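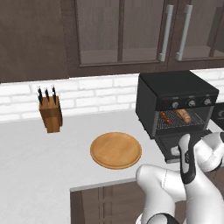 Kitchen worktop cell in simulation: toaster oven, wooden plate and arm.

Cenbridge Worktop Cell, simulation package
Product code 3505
Supplied by Kiven
Page last revised 2018-01-15

Overview

The Worktop Cell is a simulated kitchen for testing a single arm on food handling tasks before any work is done on a real counter. It comes with the cell model, a set of movable items, a rule checker and the written practice sheet printed further down this page. The rule checker runs beside the simulation and writes a log of every breach, with the time and the joint positions.

The package is meant for teams who already have an arm and a controller. It does not include training in either.

What is in the cell

Counter, wall units and brick splashback are fixed. The toaster oven, knife block and round plate can be placed anywhere on the counter. Bread and skewer models can be loaded on the oven rack or on the plate. All items have collision shapes, and the knife block has a second, larger shape used only by the rule checker.

Rule sets

Detov: the general set, on by default. Speed limits near fixed surfaces, limits on gripping force, and a stop on any contact not named in the task file.

Eder: the kitchen set, loaded on top of Detov. Adds hot zones, sharp zones and food contact rules.

Both sets are plain text files and may be edited. Edited files are marked as such in the log, and results from them should not be reported as Detov or Eder results.

A pass under either set is a simulation result only. The risk assessment for the real cell has to be done separately, on site, by someone competent to do it.

Practice sheet

Setting up
Check the arm model against the arm you own, including finger length and any covers. Name every permitted contact in the task file. If the task takes bread from the rack, the rack is a permitted contact for the fingers and for nothing else on the arm.

Hot zone
Treat the oven cavity, the rack and the top of the oven as hot at all times, whatever the control state in the model. Enter from the front. Forearm links stay outside the cavity. Fingers that have entered the cavity must not touch the knife block or any item marked as plastic until the cooling timer has run out.

Sharp zone
No path may cross the larger shape around the knife block. Turning the block so that the handles face away does not remove the zone. Tasks that use a knife need the separate knife file, which is not part of this package.

Food contact
Set food down on the plate only. Food released over the bare counter is logged as a drop even if it lands flat. A dropped item stays out of the run and may not be picked up again.

Stops
Test the stop at the start of each session, with the arm moving and with the arm holding an item. After a stop the arm holds position. Restart is by hand from the console. Do not script the restart.

Recording results
Report all runs, including those ended by a stop. A full test is 2000 runs with item positions varied between them. Give the rule set, the package version and the number of breaches of each kind. Keep the log files with the report.

Changes in this version

Top of oven added to the hot zone.
Drops are now logged at release instead of at landing.
Corrected collision shape for the plate rim. Tests that place food near the rim should be repeated.

Licence and support

One licence covers 3 workstations at one site. Support is by email and includes updates to both rule sets for 2 years. The next update is planned for April and will add a version of the Eder set for cells with a sink. Existing task files will load without changes.

Orders and quotations through Kiven. Please give product code 3505 and the make of your controller.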